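The Delivery Fee Is the Wrong Fix for Tetlow's Roads 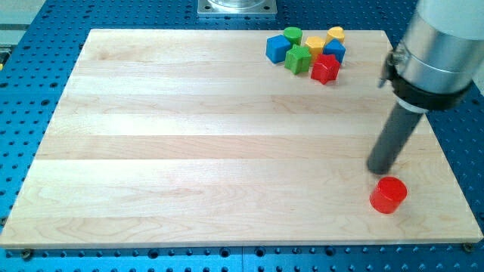 A board of pale wood strips on a blue work table.

The county wants to charge 4 cents on every package delivered inside Tetlow, starting in May. The money is supposed to go to road repair. I think the council should vote it down.

I run a small shop that ships cabinet parts, so I have a stake in this. Last year we sent out 2956 packages and took in 1347. The fee itself would cost us less than a tank of gas. The paperwork is another matter. Every seller would have to file a separate form each quarter, listing each delivery by address, and a late form carries a fine of up to 20 dollars a day.

Council member Hadiza Bako says the big carriers will handle the reporting. The draft does not say that. It says "the seller of record," and for most orders out of my shop that is me. Bheki Mokoena, who keeps the books for several stores on Altenell Street, read it the same way I did.

The roads do need work. Anyone who drives the hill past the school knows it. But we already have a fuel tax, and trucks pay more of it than anyone. If it doesn't bring in enough, raise it and say so. People will complain, but they will know what they are paying and there is no new form to fill out.

There is also the matter of who gets the bill. A family that orders diapers and pet food because the nearest store is a long drive away will pay more often than a family living downtown. The draft has no exemption for medicine either - an odd thing to leave out.

The hearing is open to the public and written comments are accepted at the county office. Mine is already in.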